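Ticket 311
Queue: cell maintenance
Machine: hand-held gripper, Zallorura bench
Opened by: Sewwandi Haque
Assigned: Iresha Selvanayagam
Priority: medium
Status: open, waiting on part

Apr 28, 2022

Sewwandi Haque
Jaws not closing even. Left finger gets to the part first, pushes it over, then the right one catches up. Small containers get shoved sideways before they're gripped. Started after the finger swap. Tried the trigger slow and fast, same both ways. Width reading on the screen also jumps when fully open.

Iresha Selvanayagam
Which fingers did you put on? The Pudard set or the old Zamside ones? And did you re-zero after. Don't run the pick job till we know.

Sewwandi Haque
Pudard, both sides, out of the same bag. Re-zeroed once, fingers closed, nothing between. Did not re-zero open. Didnt know there was an open step.

Iresha Selvanayagam
There is, page 7 of the setup sheet. Closed first, then open to the stop, hold, save. If you skip open it keeps the old travel and the width number is junk. Does not explain one side leading though. Do this pls:
Power off, battery out.
Back off both finger screws, wipe the seats, refit. Snug, no threadlock yet.
Power up, zero closed, zero open.
Open all the way over something plain and send me what the gripper camera sees.

Sewwandi Haque
Done. Wiped both seats, bit of black dust on the left one. Closed zero saved, open zero saved on second try (first one timed out). Jaws open, nothing in them.

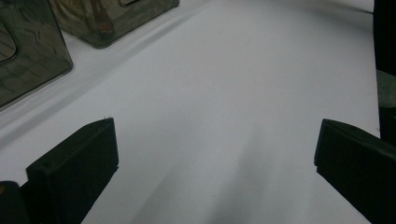
Gripper camera, jaws open over white, two dark containers upper left.

Iresha Selvanayagam
OK good, I can see both fingers. Can't judge the lead from a still, need numbers. Put the 2 mm shim against the left pad, close, write down the counts. Same on the right. Should match within a few.

Sewwandi Haque
Left 1,872. Right keeps moving, won't settle, creeps up while I hold the trigger. Swapped shim back and forth, left repeats every time.

Iresha Selvanayagam
Right side link then. Bushing probably. With power off, hold the body and push the right finger sideways. Any play?

Sewwandi Haque
Yes. Clicks. Left is solid.

Iresha Selvanayagam
Thats it. Bushing worn or the pin walked out. Swapping fingers just made it show, Pudard ones are stiffer. Suqin Duan did the same side on the other unit in January, asking her what she used.

Suqin Duan
Sikder bushing kit, the short one. Long one binds, don't bother. Press it in from the back, grease the pin only, keep grease off the pads. Check the cable where it goes past the link while you're in there, mine was rubbing.

Iresha Selvanayagam
None of the short kit in the drawer. Ordered. Nilmini Gunawardena has the req for sign off.

Nilmini Gunawardena
Signed.

Iresha Selvanayagam
Sewwandi, tag it out, battery stays out, leave the Pudard fingers on. Mark the left zero in the log so we can compare after. When the kit comes: bushing, pin, both zeros again, shim test each side, then threadlock. Post both counts here before it goes back on picks.

Sewwandi Haque
Tagged. Battery is on the charger shelf. Left zero is in the log, right one I put as "no good" for now.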